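Clemency Petition Tracker: Frequently Asked Questions

Covers petitions filed with a state governor or a state pardon board. Last revised in December.

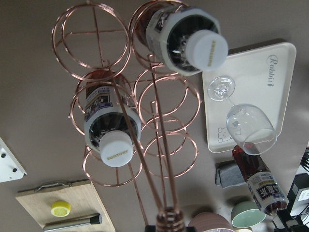 What does the tracker record?

The tracker records requests for a pardon, a commutation, or a reprieve in state criminal cases. Each entry lists the case number, the county of conviction, the type of relief requested, the filing month, and the current status. The database holds 2743 entries. Federal petitions are not included.

What is the difference between a pardon, a commutation, and a reprieve?

A pardon forgives the offense and may restore rights lost through the conviction. It does not always erase the record. A commutation shortens or changes a sentence and leaves the conviction in place. A reprieve delays a sentence for a set period. In the status column these appear as P, C, and R. A petition that asks for more than one form of relief has a single entry with all the letters that apply.

Who decides a petition?

The answer depends on the state. In some states the governor decides alone. In others a board makes a recommendation, and the governor may accept or refuse it. In a third group the governor cannot act without a favorable recommendation, or the board itself has the final say. The "Authority" field shows which of these applies. It describes the rule in force when the petition was filed.

Is a clemency petition the same as an appeal?

No. An appeal asks a higher court to review the legal basis of a conviction or sentence. A clemency petition goes to the executive branch and may raise matters a court would not consider, such as conduct in prison, age, or health. Both can be pending at once, although some boards will not open a file until appeals are finished. We mark those files "Held, court."

Where does the data come from?

Entries are built from board agendas, published decisions, and replies to public records requests. Agenda data is collected by Stikon, our intake program, and then checked by an editor. News reports are used to locate a case and are never the only source for a status change.

How often is it updated?

Agendas are checked every morning at 6:00. Decisions are posted after an editor has seen the signed order or the board minutes. Where a state publishes neither, we send a records request every 60 days. A status that has gone unconfirmed for 70 days is shown in gray.

What do the status labels mean?

Filed: the office has confirmed receipt.
Under review: the file has been assigned to staff or an investigator.
Hearing set: a hearing appears on a published agenda.
Recommended: the board has voted in favor and the governor has not acted.
Granted: a signed order exists.
Denied: a written refusal exists.
Closed: the petition ended without a decision, usually through withdrawal, release, or death.

Why is a petition I know about missing?

There are three common causes. The state may treat pending petitions as confidential, in which case the entry is added only after a decision. The petition may have been returned as incomplete, and returned petitions are not counted as filed. It may also be indexed under a former name. Try a search by case number first.

Are victims or witnesses named?

No. Names of victims, witnesses, and jurors are removed from all documents before posting. Names of petitioners are shown only where the state has published them.

Can I ask for an entry to be corrected or removed?

Corrections need a document, such as an order, a letter from the board, or a docket page. Send it through the form and include the entry number. We reply within 28 days. Removal is considered when a court has sealed or expunged the record. The entry then stays in the totals with all identifying fields blank.

Can I download the data?

Yes. The full table is available as a CSV file. Column names are explained in the file called Lilo, which is included in the same download. Do not merge tables from before and after the change in status labels without reading the notes in Lilo, as "Closed" formerly included denials.

Can you help me file a petition?

No. The tracker does not give legal advice and does not forward papers. Forms and filing rules are available from the governor's office or the board in the state of conviction. A request to a public defender's office should include the case number and any deadline already set.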